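Ticket 1.508
Asunto: El portal de inversores calcula mal la dilución tras convertir el préstamo puente
Cliente: Lastix
Producto: Wusar, módulo de tabla de capitalización
Prioridad: alta (según el cliente, altísima)
Abierto: 30 de octubre de 2021

Mensaje inicial, Zuleica Caldeira (Lastix)
Cerramos el puente con Seixas en mayo y ahora toca convertirlo a acciones preferentes. El portal me dice que los fundadores conservan el 440 % de la sociedad. Se lo he enseñado a los fundadores y están encantados. Los demás accionistas, menos. ¿Podéis mirarlo antes de que alguien lo imprima y lo enmarque?

Respuesta, Dirceu Quintana (soporte)
Hola, Zuleica. Reproducido en el entorno de pruebas con una copia de vuestra tabla. Antes de seguir, necesito saber si la nota convertible se importó desde hoja de cálculo o se dio de alta a mano.

Zuleica Caldeira
Desde hoja de cálculo. La preparó Reinaldo Sampaio, del despacho Girnstead. Tiene más de 4 pestañas y una se llama «final_bueno_este_sí».

Nota interna, Dirceu Quintana
Revisada la pestaña. El descuento de conversión viene como texto, con coma decimal, y el importador lo lee con punto. De un descuento razonable pasamos a una donación. Además, los intereses devengados se suman dos veces: una en el principal y otra en su propia columna. Paso a ingeniería.

Nota interna, Mariann Bárány (ingeniería)
Lo de la coma es nuestro, corregido en la rama de importación. Lo de los intereses duplicados es de la hoja. Propongo un aviso cuando el total supere el cien por cien, control que yo habría jurado que ya existía.

Adjunto en el hilo:
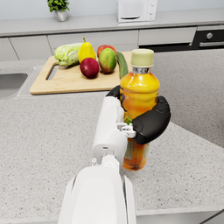
Brazo robótico blanco con una botella de líquido anaranjado (render).

Dirceu Quintana
Zuleica, para salir del paso:
1. Borra la nota convertible importada, sin tocar la ronda.
2. Vuelve a darla de alta a mano, con el principal sin intereses.
3. Pulsa Recalcular y espera a que cambie la fecha del pie.

Zuleica Caldeira
Hecho. Ahora suma cien. Los fundadores preguntan si se puede volver a la versión anterior.

Dirceu Quintana
No se puede. Queda pendiente el informe en PDF, que sigue guardando la cifra vieja en caché. Se lo asigno a Paora Quinlan.

Estado: en espera de ingeniería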